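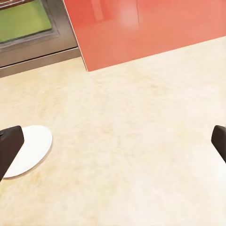
I've spent most of the spring putting plates away, and none of them were real. If you've walked past my desk lately and wondered why I was swearing at a kitchen, this is my bit of the newsletter to explain.

Quick catch-up for anyone who joined after January. Prukach is our project to teach a two-fingered gripper to do kitchen jobs by showing it examples, lots of them, each one driven by a person. We do all of it in simulation for now. I sit with a controller in each hand, the view from the wrist on one screen and the whole room on the other, and I pick things up and put them where they belong. Every move I make gets saved along with what the robot could see at the time. Later on the learning side chews through the lot and (we hope) starts doing it without me.

The target for the first round was 200 good runs of the plate task. Ashok Dhillon wrote the task sheet and it's one line long: pick up the plate, put it in the rack. I read that and thought, lovely, done by lunch.

Well, no! A plate lying flat on a worktop is a horrible thing to grab. There's hardly any edge to get hold of, and if you come down a touch too low the fingers press into the counter and the physics gets upset and flings the plate across the room. My first afternoon was mostly flinging. Mathis Cordier has kept a folder of the best ones and I'd like it known that I did not agree to this.

What works for me is to come in from the side with the fingers wide open, get one of them just past the rim, and only then start closing. Slowly. The wrist view is brilliant for this bit, as you lose the rest of the kitchen but you can see exactly where the fingers are against the plate. Lionel Delorme does it completely differently – he nudges the plate to the edge of the counter and takes it from there – and we had a long chat about whether we should all agree on one way. We decided against it. If the system only ever sees my way, it'll be stuck the moment my way doesn't fit.

The kitchens change too. Zastemia, the tool that builds our rooms, shuffles the cupboard colours, the worktops, the ovens and the lighting every time you load a fresh one. Some of them are gorgeous and some look like a fast food place from my childhood. I was a bit snooty about the loud ones to begin with, but shiny cupboards turned out to be useful. Our older model, the one trained only on matt grey rooms, got badly thrown by reflections, so now we make sure plenty of glossy fronts go into the mix. Pale plates on pale counters as well, for the same reason. They're hard on the eyes after an hour, I'll warn you.

We also had a proper think about mistakes. I used to bin any run where I fumbled the first grab. Thierry Pons asked me to stop, so long as I recover and finish the job, and those runs now get their own tag. He wants the model to see what a bad start looks like and how you get out of it. The ones where the plate ends up behind the oven still go in the bin, sorry Mathis.

So where are we? As of May 15, 2024 the 200 are finished and checked, and Killian Besson has started the first training run on them over on the Devgate machines. Next up is bowls. We're after 100 of those, and I'm told bowls are much kinder because you can get one finger inside.

I could do with some company, though. There are 4 of us driving at the moment and we've all got the same habits by now, so new hands would be really welcome, left-handers most of all. You don't need any robot experience. It takes a morning to get the feel of it, the controllers are light, and the spare headset is in the cupboard next to the Serra meeting room if you'd prefer that to the screens. Drop me a message and I'll find you a slot – mornings are best, as the rooms load faster before the big jobs kick off.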